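Robot arms take over tape removal at Climham returns depot

By Ekene Etim
April

Climham has moved carton opening at its Gitdale returns depot to a two-arm robot cell. The cell handles 30 cartons an hour on the day shift. Manual benches remain in use for damaged or oversized boxes.

Tape is peeled instead of cut, so the carton can be used again. One arm grips the strip and lifts it off the seam while the other stays clear until the flaps have to be opened. Peeling is slow, and old tape tends to take some of the paper surface with it.
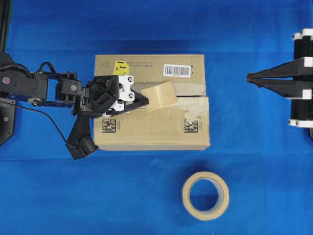 Effect on staff

Six openers used to work the line with safety knives. Four now inspect and grade the contents, and two run the cell, clearing stuck tape and resetting the grippers. Pay bands are unchanged. Both operators completed a course at the Wainwright site before starting.

The depot receives 280 cartons on a normal day and 400 after holidays. On the heavier days the benches are staffed again from the grading team, and shift leads have asked for a written rule on who is moved first. A second cell is planned for Kollgate.

14 shares | 3 comments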